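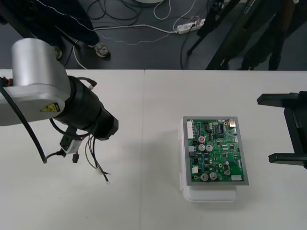 White work surface, one seam, dark gray floor beyond.

Fan connector on ventilation controller loses contact when the cabinet warms up

posted by lowbay_vent

I have a Drarum heat recovery unit in the attic, in service for several years. The supply fan drops out after 40 minutes of running and comes back once the cabinet has cooled with the door open. The fan is a 24 V DC type with a tach output. It plugs into the control board through a small wire-to-board connector, pushed straight down onto a header.

Checked so far:

Supply voltage at the board is steady during the fault, measured with a Sanard bench meter.
Fan runs without interruption on a separate supply.
Pressing sideways on the plug brings the fan back, sometimes.
No brown marks on the board or on the plug housing that I can find.

I pulled the plug and put it back a dozen times. That bought me two weeks in August, then the fault returned. Salminen sells a complete harness but not the plug alone, and the harness costs more than I want to spend on a guess. Is the fault more likely in the plug, the header, or the solder joints under the header? I would like to settle that before ordering anything.
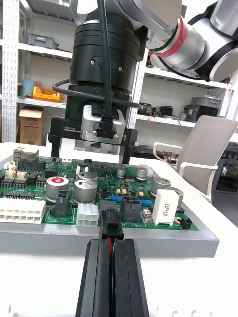 2 replies, oldest first

crimp_height

Two weeks of improvement after repeated plugging points to the contact surfaces. Plugging and unplugging wipes the film off tin plating, and the film grows back. A cracked solder joint can also respond to sideways pressure, so test for both. Switch off at the breaker and wait for the board to discharge before touching anything.

1. Look at the underside of the header under a magnifier with a low side light. A cracked joint shows a dull ring around the pin. Reflow any joint you have doubts about, with fresh flux and a little new solder.

2. Measure voltage drop across the contact with the fan running. One probe goes on the solder side of the pin, the other on the crimp barrel, reached from the back of the plug. A good contact of this size reads a few millivolts at fan current. If you see tens of millivolts, or the number wanders as the cabinet warms, the contact is bad. A plain resistance reading with the power off will miss this.

3. Pull on each wire, one at a time, with the plug out of the board. Use light force, straight back, fingers only. A wire that slides in its barrel was crimped badly from the start. A terminal that backs out of the housing has a bent locking tab, which you can lift with a needle and reseat.

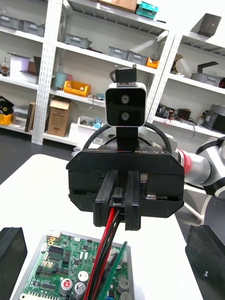

4. Compare the female terminals with a spare pin of the same size. Each one should grip the pin and hold it against gravity. If one of them lets go, replace all the terminals in that plug. They have had the same heat.

5. Crimp the new terminals with a tool made for that series. The generic Cundum kit has a die that is close, but it flattens the insulation wings on thin wire. Do not add solder to the crimp. It wicks up the strands and leaves a stiff section that breaks behind the barrel.

6. Tie the harness down so its weight does not hang from the plug. On my unit it ran 300 mm unsupported across the cabinet, and the fan vibration did the rest. A single clip close to the board was enough.

Contact cleaner is useful as a test. If the fault goes away for a few weeks and then returns, you are back at step 4.
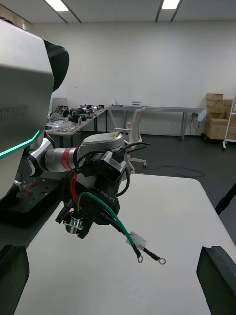 Red band on the arm, yellow label on the wrist cap.

mudroom_sparks

Had the same thing on a different model. I cut the plug off and used lever connectors on short pigtails soldered to the board. Has been fine for 300 hours. Not pretty, but the fan runs.

Note that the wire colors on mine did not match the drawing inside the door — the tach and the control lead were swapped. Mark them before you cut. Also check that the cabinet filter is not blocked. Mine was, and the board was running a lot hotter than it should have.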